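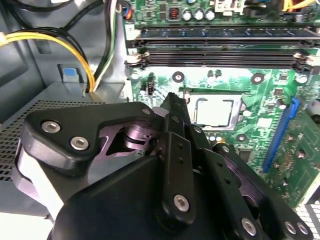

Memory swap tips from the robot bench

Quick notes before I forget, for anyone doing RAM at the kitchen table or on the bench. Most of this came out of the Vokasetti trials, which Ah-rin Gil and I ran on old desktops through June. 1638 tries at seating a stick, arm doing the pushing. What helped the arm helps hands too.

Lay the case flat
Board facing up, side panel off. Power lead out of the wall first, obviously. We had our worst runs with the tower standing – board flexes, stick goes in crooked.

Move the cables first
Loose bundles were the biggest cause of failed approaches. The finger snags one, whole path is off. Velcro tie, twist tie, bit of string, whatever. Push them toward the case wall and keep them there.

Open the latches all the way
Half open looks open. It isnt. Flick both right out before the stick goes near the slot.

Find the notch
Line it up over the key in the slot while your still holding the stick above the board. Behrouz Hashemi wrote the bit of code that checks this before every push. Saved us more sticks than anything else he did.

One end, then the other
Main result, really. Pushing both ends at once worked 569 times out of the first 1000. Then we changed the method for the rest – tip one end in, rock the other end down, finish with a straight press. Far fewer jams. Haven't finished the write-up so no final number here, sorry.

Go by feel, not by the click
We tried a microphone to catch the latch click. Fans in the room drowned it out. Force reading was much better: climbs, drops suddenly, then goes stiff. You can feel the same thing with your thumbs. No drop, not seated. Lift it out and start again, don't lean on it.

Stay off the processor
Rest your knuckles on the case edge if you need to steady yourself. We put a no-go zone over the socket after Su-bin Seo spotted one run passing much too low.

Check the latches after
Both should be upright and snug agianst the stick. Give each a light tap.

Dust – soft brush, short strokes, before you start. Have not tested canned air with the arm so can't say.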